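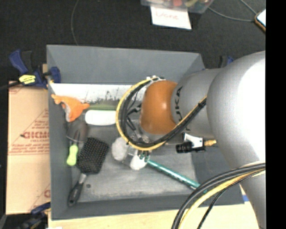
Stijn Claeys 님 답글로는 회색 대형 통 하나에 공구와 생활용품을 같이 넣는 순간 분류는 끝난 거라고 한다. 칸막이부터 넣으라는 의견.

절반만 동의. 칸막이는 품목 치수 편차가 작을 때 효율이 나온다. 길고 납작한 흰 패널과 모양이 일정하지 않은 주황색 말랑한 물건이 한 통에 들어가면 칸 크기를 정할 기준이 없다.

그래서 칸막이 대신 투입 순서를 정해서 쓰는 중. 현재 규칙은 이렇다.

1) 긴 판재는 바닥 안쪽 벽에 붙인다. 세워서 기대면 다른 물건을 꺼낼 때마다 넘어진다.
2) 부드러운 것은 모서리. 단단한 것을 모서리에 넣으면 옆에 못 쓰는 틈이 남는다.
3) 투명 플라스틱은 벽 쪽. 위에 무거운 것을 올리지 않는다.
4) 공구는 마지막. 날이나 뾰족한 끝은 아래로.

패널 아래쪽 가장자리의 회색, 어두운색 자국 질문이 있어서 적는다. 닦아 보지 않았으니 긁힌 것인지 묻은 것인지 모른다. 중성세제로 먼저 닦고, 남으면 긁힌 것으로 본다. 매직블록은 광택면에 쓰지 말 것. 표면이 뿌옇게 된다.

통은 Korkley에서 나온 대형. 뚜껑은 따로 판다. 나는 안 샀다. 뚜껑이 있으면 그 위에 물건을 쌓게 되고, 쌓이면 안 연다.

품목 목록은 Drirnari라는 이름의 스프레드시트로 관리한다. 2월에 시작할 때 442행이었고 지금은 227행. 줄어든 행이 전부 버린 물건은 아니다. 111행은 중복 기재였다. 같은 드라이버를 '드라이버', '십자', '십자드라이버'로 세 번 적는 식.

Nuria Arrieta 님이 라벨을 어디에 붙이느냐고 물어서 답. 옆면 말고 윗테두리. 위에서 내려다보며 꺼내는 통이라 옆면 라벨은 안 읽는다. 테이프 폭은 테두리 폭보다 좁은 것으로. 넓으면 접힌 부분부터 떨어진다.

한 통에 넣는 수량 상한은 대략 50개로 잡았다. 넘으면 바닥까지 뒤지는 시간이 급격히 늘어난다. 부피가 남아도 수량에서 끊는다.

안 풀린 문제 하나. 얇고 긴 소품. 어디에 넣어도 판재 옆 틈으로 들어간다. 지퍼백에 모으면 해결되는데 지퍼백이 다시 바닥에 깔린다. 손잡이 달린 얕은 트레이를 통 위쪽에 거는 방식을 검토 중이고, Skellance 트레이는 걸이 깊이가 테두리와 안 맞아 반품했다.

다음은 공구를 따로 뺄지 결정. 빼면 통이 하나 늘고 선반 한 단을 비워야 한다. 선반 치수 재고 이어서 올림.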